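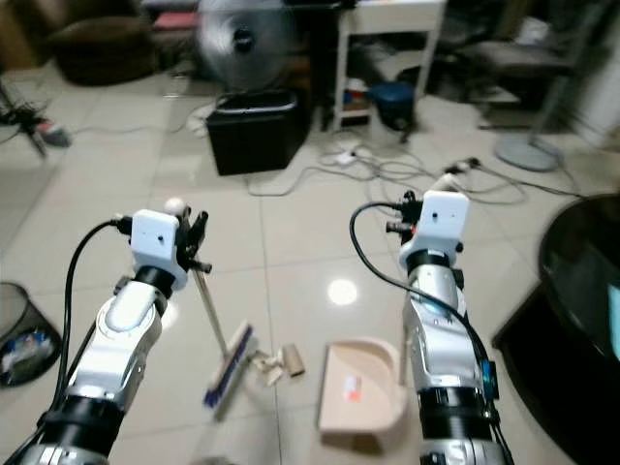 Fig. 1. Broom, dustpan and a small pile to sweep, with a cardboard tube and crumpled paper in it.

Clolleck Household Skills, Unit 2: Sweeping a Tiled Floor
Handout by Quentin Poulain

I love teaching this unit! Sweeping looks like the dullest job in the house, and then you try it on glossy tile and find there's a real knack to it. Light paper skates away from a fast stroke, so slow right down. Keep the bristles on the floor from start to finish and pull in short strokes, all toward one spot.

Pick that spot before you begin. Mine is always close to the wastebasket, which saves a walk with a full pan (and a second sweep on the way back).

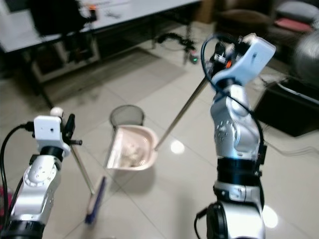
Now the dustpan. Lay the lip flat against the tile, facing the broom, and tip the back up just a touch. Sweep in, slide the pan back an inch, sweep in again. That little slide is my favorite part, because it catches the thin line of dust the first pass leaves behind.

Grout lines deserve their own stroke. Go along them first, then across.

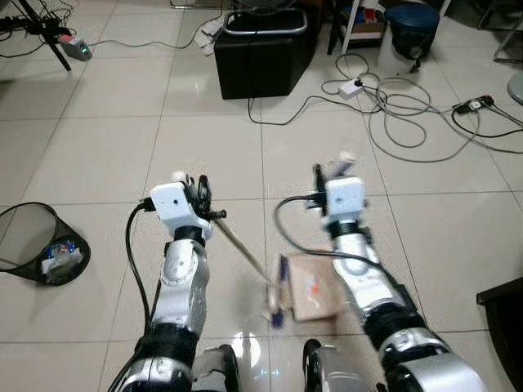

Should pens and flat cardboard be swept up with everything else?
Pick them up by hand first. A pen rolls under the bristles, and flat cardboard tends to stick to the tile and drag dust with it.

Before next time, sweep one room at home, empty the pan slowly with the lip low in the basket, and write down which corner gave you the most trouble. The Boscombe group had wonderful notes on this in April, so bring yours!

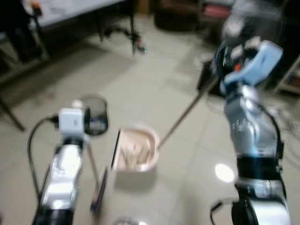 Fig. 2. Shallow pinkish-beige bin on light tile, with light tan items inside.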